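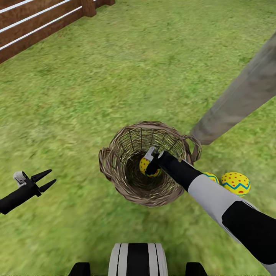

Ticket 464 - mood diary entries not saving
Product: Fillance (patient side), clinic login through Workico
Status: open, watching

Monday, first report from Villa outpatient. Client fills in the evening anxiety check-in, hits save, gets the green tick. Next morning it's blank. Therapist sees nothing either.

Tried so far
- log out / in: no change
- cleared app data, no change
- diffrent phone, same account: same thing
- test account, short entry: saves fine

So length? Pasted 960 characters in the notes box, saved ok. Not length.

Sleep score then. Test account had it filled. Left it empty, saved, gone. Did it 5 times, lost every one.

Asked Famau (they host the sync). Their side rejects a blank sleep field since the May update but the app still shows the tick. Fix not scheduled yet.

Workaround for clinics: client has to put something in sleep, even 0. Pls tell the therapists, a few clients think they forgot to write and are upset about it.

8 lost entries at Villa, not recoverable.

We use cookies to improve your experience. Accept / Manage settings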